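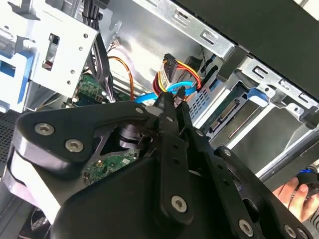

What is a tower case?

A tower case is a desktop computer enclosure that is designed to stand upright, so that its height is greater than its width. The motherboard is mounted vertically against one side wall, and the opposite side is closed by a removable panel.

Tower cases replaced the flat desktop case as the most common form for office and home computers. The older layout placed the motherboard parallel to the desk and often carried the monitor on its lid. The upright layout takes up less desk area and can be placed on the floor, under a work surface or in a cabinet.

Construction

The load-bearing part of the enclosure is the chassis, a frame of folded steel sheet joined by rivets or spot welds. Aluminum is used in some lighter and more costly models. The outer panels and the front cover, or bezel, are fixed to the chassis with screws, hooks or spring latches. The bezel is usually molded plastic.

The motherboard does not touch the chassis wall directly. It rests on raised metal posts called standoffs, which leave a gap beneath the solder joints. A missing standoff allows the board to flex when a card or memory module is pressed in. An extra standoff in the wrong position can short a circuit on the underside of the board.

Sheet thickness has a direct effect on noise. Thin side panels tend to vibrate at the rotation frequency of the hard drive, and builders have used ribs, creases and adhesive damping pads to stiffen them. The Grondier laboratory tested 20 office towers for panel noise and found that stamped ribs gave a greater reduction than a moderate increase in sheet thickness. Its report, written by Rimantas Butkienė, also noted that worn latches were a common source of rattle in older units.
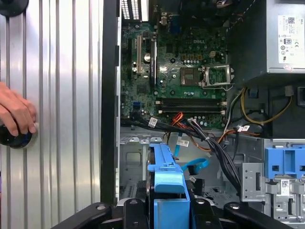 Size classes within the tower family are not strictly defined. Manufacturers use the terms mini tower, mid tower and full tower, but the boundaries differ from one catalog to another. In general the class follows the largest motherboard the case will accept and the number of drive bays. A mini tower is built for a shortened board with few expansion slots. A mid tower accepts a full-size board. A full tower adds height for further drives, longer cards or a second power supply.

Slim towers form a separate group. They are narrow enough that standard expansion cards cannot be fitted upright, and they take either low-profile cards or cards mounted on a riser. Many slim models can be used standing or lying flat.

Cooling

Most tower cases draw air in at the front and release it at the rear. The power supply contains its own fan and contributes to the exhaust flow. In cases with the power supply at the top, it removes some of the warm air that collects there. Later designs often move it to the floor of the case and give it a separate intake - an arrangement that lowers the temperature of the supply but leaves it more exposed to dust.

Loose cables in the path between the intake and the processor reduce the flow. Plastic shrouds are used in many office machines to direct air over the processor heat sink, and they allow a single fan to cool both the heat sink and the case.

Service access

Access is normally through the left side panel, as seen from the front. For most repairs the machine is disconnected and laid with that side facing up, so that parts do not fall when their fasteners are released. Expansion cards are held by a screw or clamp at the rear bracket. Drives may be fixed by screws or carried in sliding plastic rails.

The Okora service guide, revised 3/5/22, divides tower cases into tool-free and screw-fastened types and gives a separate opening sequence for each.
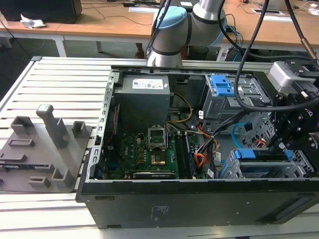

An open tower case laid on its side, with the power supply at upper left.

Reuse and collection

Empty cases are often reused, as the mounting pattern for standard boards has changed little. Cases from large office suppliers are less suitable, for they may use a nonstandard front-panel connector or a fixed rear port plate. The remaining steel is sorted and shredded as scrap.

The Kazlauskienė collection in Wulovby holds 2124 computer enclosures, most of them towers. It is open to researchers on request and closes each August for inventory.

Related articles
Computer cooling
Drive bay
Expansion card
Motherboard standoff
Power supply unit
Slim desktop

Categories: Computer enclosures | Desktop computers | Sheet metal products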